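Stories > Short fiction > The Trinthorpe Playroom

The key to the chapel hall had been painted green by somebody, years back, so that it wouldn't be mistaken for the key to the boiler cupboard, and by the time it came to me most of the green had gone and I tried the wrong door twice. I was 62 that winter and had told my sister I was finished with small children, having taught them for most of my life, and there I was on the second of January with a mop over my shoulder, letting myself in to see whether the place would do for a nursery.

It would not do, was my first thought. There was a piano with its lid nailed down and a smell of old hymn books, and the only lavatory was built for a tall man. But Trinthorpe had lost its playgroup when the school closed, and the mothers from the Usier estate were taking two buses to leave their little ones in town, and then two buses back again before they had earned a penny. I had seen them at the stop in the dark, holding pushchairs against the wind — well, you can't go on seeing that every morning and drawing your curtains on it.

So I put a card in the post office window asking for paint, shelves, a low sink if such a thing existed, and anyone with a free afternoon. I thought I might get a tin of magnolia. What I got was a queue. The bakery sent trays of buns, the man who mended tractors brought a sink he had cut down himself, and a grandmother who spoke hardly any English came in every day at ten, took the brush out of my hand and did the skirting boards far better than I had been doing them.

She called the place Jumari. I asked her what it meant and she laughed and patted the wall, and went on painting. Before long the others were saying it too, and when the signwriter asked what to put over the door there didn't seem to be anything else it could be.

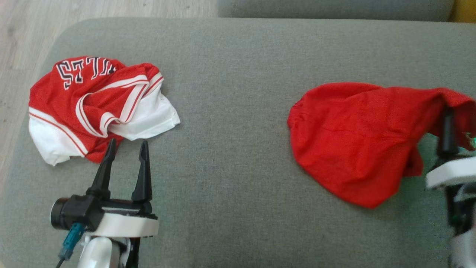 The money was another matter. We needed 50 pounds more than we had for the fireguard, and I lay awake over that fifty pounds as I have never lain awake over larger sums, adding up the same column in my head and hoping it would come out kinder. In the end I sold my mother's clock. I had never liked its chime, though I missed it for weeks afterwards, especially at four in the afternoon, when it used to run fast and get its say in before the church.

We opened on a wet morning with the paint still tacky behind the radiators. I had set out the little chairs in a ring, and then in rows, and then in a ring again, and I had put on my good cardigan, which had custard on it by half past nine. The first child through the door was a boy in enormous wellingtons who looked the whole room over, very slowly, like a man thinking of buying it.

"Where's the piano's mouth?" he said.

I told him it was shut. He thought about this, went over to it, and knocked politely on the nailed-down lid. Then he put his ear against the wood and waited, and one by one the others left their mothers' coats and came and waited with him.

I stood by the door with the green key in my pocket, and I found I was listening too. Out on the road the bus for town went by with its lights on, and the boy in the wellingtons turned round and asked me, quite sternly, whether I had a hammer.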